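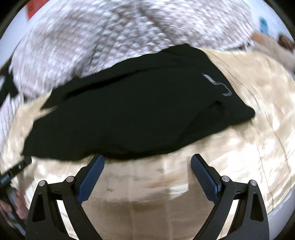 Grasp planners for cloth have one bad habit: they want an edge, and they will invent one if you don't supply it. Version 11 of my segmentation script was very good at inventing edges. Point it at a black garment on a pale beige sheet, with a fold running along the upper left, and it will happily report the fold as the hem. The steps below stop it doing that, mostly.

Step 1. Set the exposure by the cloth
Auto exposure looks after the bright sheet and lets the black go to soup. Lock it, then raise it until folds show as darker lines. The sheet will look dreadful. You aren't grasping the sheet.

Step 2. Split outline from crease
Run the outline pass in Trikero first, with the contrast threshold at 80. Run the crease pass second, at 20, and only inside the outline. Bohdan Lytvynenko runs them the other way round and says it's fine - he has also spent a Sunday finding out why it wasn't.

Step 3. Label what lies on top
If a second fabric laps over the first, as the cream satin does over the black cloth in the next view, give the flap its own layer. Otherwise the planner treats its edge as the garment's edge and picks the wrong cloth with great confidence. 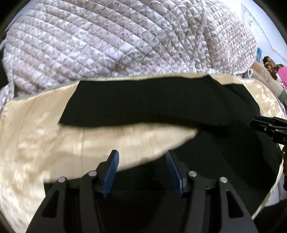
Step 4. Smooth the result
Average the mask over nine frames. More than that and it starts remembering cloth that has moved on.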